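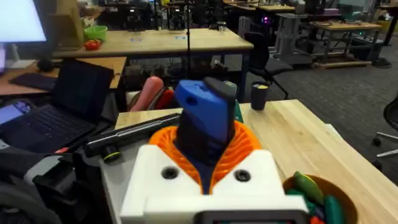
4. Setting out the table for play

Read this section before the first use of the Turkach play set and again when new persons will prepare the table. It is valid for the wooden table and for all loose pieces: the bowls, the toy vegetables, the blue tube, the brick baseplate and the cords. Fitting of the table legs is explained in section 3.

4.1 Preparing the top

1. Remove everything from the tabletop, also the small pieces which like to stay near the edge.
2. Wipe the wood with a cloth that is slightly damp. Wipe in the direction of the grain.
3. Dry it with a second cloth and wait 15 minutes.
4. Pass your flat hand over the top. If you feel a rough place, sand it lightly with fine paper and wipe again.

CAUTION: Do not use bleach or a scouring sponge. The surface will become pale in spots and this can not be repaired by wiping.

Note: Light wood becomes a little darker in the first year. This is normal and is not a reason for a complaint.

4.2 Placing the bowls and the vegetables

1. Put the bowl down first, empty, and at a hand's distance from the edge.
2. Lay the long vegetables in the bowl before the round ones.
3. Fill the bowl so that the pieces stay inside when the table is pushed softly. It is permitted that they look over the rim.
4. Keep the second bowl on another table, if you have one. Children like to carry between two tables.

4.3 The blue tube

The tube is for passing from one side of the table to the other side. It may be used standing or lying.

1. Check the dark band before use. If the tube bends sharply at this place, do not give it out.
2. Take the tube near the band and bring it upright over the middle of the table.
3. The second player supports the bottom end.
4. The first player lets go only after the second player has said "yes".

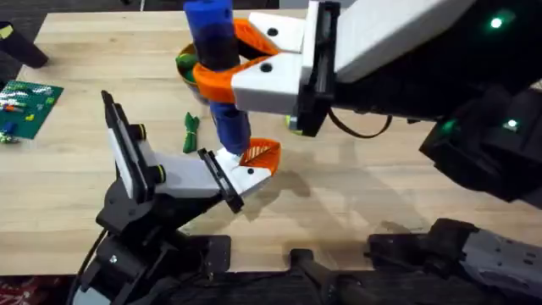 Fig. 2. Blue tube brought upright near the bowl.

CAUTION: The tube is not a stick for hitting and not a support for leaning. Do not leave it standing alone on the table.

After play, lay the tube down along the long side of the table. Please do not put books or boxes on top of it. A tube that was pressed flat over a weekend needs almost a full day to get its round shape back, and sometimes a small dent remains.
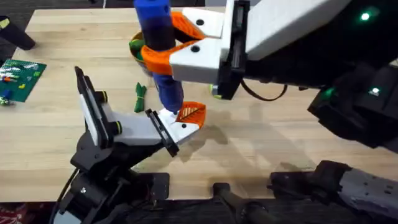
Can we wash the tube together with the toy vegetables?
It is better to wash them apart. The vegetables may go in warm water with a little dish soap, but the tube should only be wiped from outside with a damp cloth and laid on a towel until it is dry.

4.4 Bricks and cords

1. Place the baseplate at one end of the table, so the middle stays free.
2. Press the bricks on the plate before play begins. Loose bricks belong in their own box.
3. Roll up every cord and tie it. Lay the tied bundle flat.

WARNING: Cords and small bricks are not for children under three years.
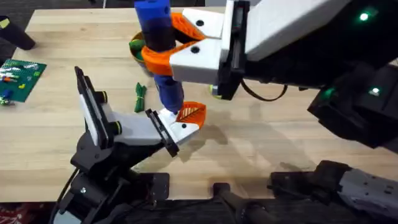

Solomiia Stetsiuk wrote to us that in her group the tied cord was always opened within a minute, and that she now ties it two times and keeps the baseplate on the opposite end from the youngest children. We find this a good advice for mixed groups.

4.5 Clearing away

1. Collect the bricks first, then the vegetables, then the tube.
2. Look under the table.
3. Repeat step 2 of 4.1.

Text of this section revised May 1, 2018. For missing pieces see the order form at the end of this manual.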